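Lambridge House: Meeting Rooms Gallery

The Tita Room

The Tita Room is the smaller of the two ground-floor meeting rooms at Lambridge House and is available to resident organisations and outside hirers throughout the year. It is furnished for discussion and shared table work, with a large white table and upholstered chairs in teal. 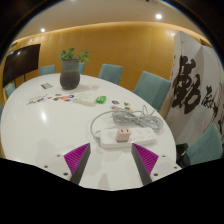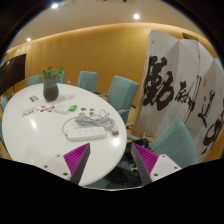 The table and its accessories

The table was supplied by Wistamier when the ground floor was refitted, at a cost of 1,420 pounds including delivery and assembly. It was chosen for its curved outline, which allows everyone seated to see one another, and for a surface that may be cleaned between sessions with a damp cloth. Hirers are asked not to use abrasive cleaning products or to fix anything to the top with strong adhesive tape. Stickers and paper labels may be used during activities but should be lifted from the surface before the room is handed back.

A power strip is provided for use on the table. Travel adapters are not supplied and hirers should bring their own where these are needed. Cables should be kept on the table top and away from the edge, and the strip should be switched off at the wall at the end of each booking. Equipment brought into the building must be in sound condition, and the office may ask for any item to be disconnected if it has a damaged plug or lead.

The plant in its dark grey vase stays on the table between bookings. It may be moved to one side where more space is wanted, but hirers are asked to keep it in the room and to leave the watering to the house staff.

Activities in the room

The Tita Room is used for planning meetings, interviews, small training courses and craft sessions. The Jaramillo Fund, which supports learning projects in the district, holds its badge and sticker workshops here from June onwards. Materials for these sessions are laid out on the table so that those taking part can choose what they would like to work with. The Fund issues its own joining notes, and questions about places should be sent to the Fund and not to the house office.

Groups running activities of this kind may reserve a shelf in the corridor cupboard for small boxes of materials. Each box should carry the name of the group. Boxes left on the table after a session will be taken to the office and kept for 60 days.

Size and seating

The room is booked for a maximum of 8 people. Larger groups should consider the Garden Room on the same floor, which has folding tables and may be arranged in rows. Additional chairs must not be brought into the Tita Room from the corridor, as the route to the door has to remain clear at all times.

Booking

Bookings are taken in half-day periods, the morning period ending at 1 pm and the afternoon period beginning at 2 pm. The hour between is used for cleaning and for setting the chairs back around the table. Evening use is by arrangement and depends on staff being available to close the building.

Requests should be made through the house office, quoting room reference 418 and stating the purpose of the booking, the number of people expected and any equipment to be brought in. A provisional booking is held until the form has been signed and returned. Changes to the time of a confirmed booking will be met wherever the diary allows.

Tea and coffee may be ordered with the room. Cold food may be eaten at the table, but hot meals should be taken in the ground-floor kitchen, where plates and cutlery are kept in the cupboard beside the sink. Used cups should be returned to the kitchen before the end of the hire period.

Access to the room is level from the main entrance, and the door is fitted with a hold-open device. An accessible toilet is at the far end of the same corridor. Visitors who would like to see the room before booking may ask at reception, where the key is held.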